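About us

Hello, and thanks for clicking through to this bit (my sister swears no one reads the About page, so you've already won me a bet). I'm Tamsin Kowalczyk and I run the Ondbridge Fruit Table, which started in my mum's front room and has now spread to three village halls, a school and a very patient dentist's waiting area.

What we do is simple enough. We bring fruit to a table, people sit round it, and everybody tries something they haven't had before. We cut things up, we sniff them, we pull faces, we drink a lot of tea. Sometimes there's a talk about where a thing grows and how you're meant to get into it. Mostly there's chatting, and juice down people's sleeves.

How it began

I'd been working in the office at Greenberg, the wholesaler out on the Jirnov road, and at the end of a shift there was nearly always a box of odds and ends that was too small to sell on. Dragon fruit, longans, the odd mangosteen, passion fruit with skins so wrinkled the shops wouldn't touch them (they're sweeter like that, please stop throwing them away!). I took them home. Mum invited the neighbours. Mortimer Blackwood from over the road, who was 77 at the time and had eaten a banana every morning since the army, tried a lychee and went quiet for so long that we thought he'd swallowed the stone. Then he had nine more.

By December we had 20 people turning up and not nearly enough chairs, so I went down to three days a week at Greenberg and started doing this properly. I left altogether the following spring, and they still sell to us at a good rate and let me rummage through the trays before the vans are loaded.

Who's who

I do the buying, the driving and most of the talking. Domnica Costache does the cutting. She trained in a hotel kitchen and can take a pineapple apart faster than I can find the board, and she's the one to ask if you want to know about knives or allergies, or whether you can eat the skin. Zane Mets looks after bookings and the money and replies to your emails, so if the reply is polite and has all the right dates in it, that's Zane. If it's full of brackets, it's me.

Monique Millet joined us for the school visits. She taught reception for years and she has a lovely way with children who have decided in advance that they hate everything. Her rule is that you can lick it, smell it or just hold it, and any of those counts as trying. I've borrowed it for the grown-ups too.

What a session is like

We still do it the way Mum did. It's a proper table with a cloth on it, no paper plates lined up and no buffet queue. The blue checked cloth comes out a lot, as it washes well and orange juice doesn't seem to bother it. The kettle goes on first, before anything is unpacked, and people are welcome to bring their own mug. I'd say do, as you'll get a bigger tea.

Then the fruit just goes in the middle in a heap. I did try arranging it once, in a sort of rainbow, and everyone was too frightened to touch it. A heap is much better. There are always oranges in it, whatever else we've found, so that there's something familiar to reach for while you make up your mind about the rest. A few things go out already cut and the others stay whole, so you get to see the outside as well as the inside.
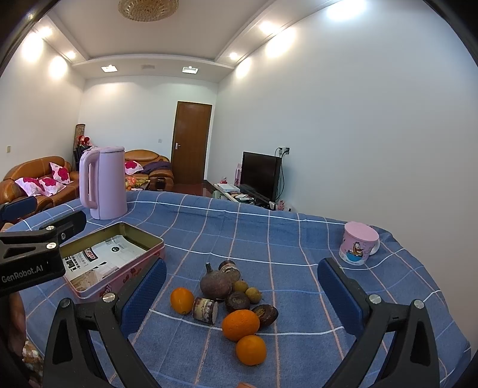

The other thing Mum insisted on was that you don't have to finish anything. If you don't like it, put it down and have an orange. Durian has only been on the table once, at the hall, with the fire doors open, and I've promised the Tuesday-club ladies it won't be back without a warning. (They call themselves that whichever day they come, I've given up asking.)

A session lasts a bit under two hours and we bring everything, including the cloths, the boards and the bin bags. All we need from you is a table, a socket for the kettle and a tap somewhere nearby. For schools we send a list of the fruit beforehand, so that you can check it against your allergy sheets, and we can swap anything you're not happy with.

Where we go

Ondbridge and the villages round it, mostly. We'll go further if you can put up with an early start, and Domnica is very fond of anywhere by the sea. We don't do weddings. We did one, the bride was delighted, my nerves have never been the same.

If you'd like us to come to you, or you'd just like a place at one of the open tables, fill in the booking form or ring the number on the contact page and leave a message with your name and the size of your group. Zane picks them up after lunch. And if you've got a tree in the garden with more on it than you can eat, quinces especially, please do get in touch, I'll come with boxes!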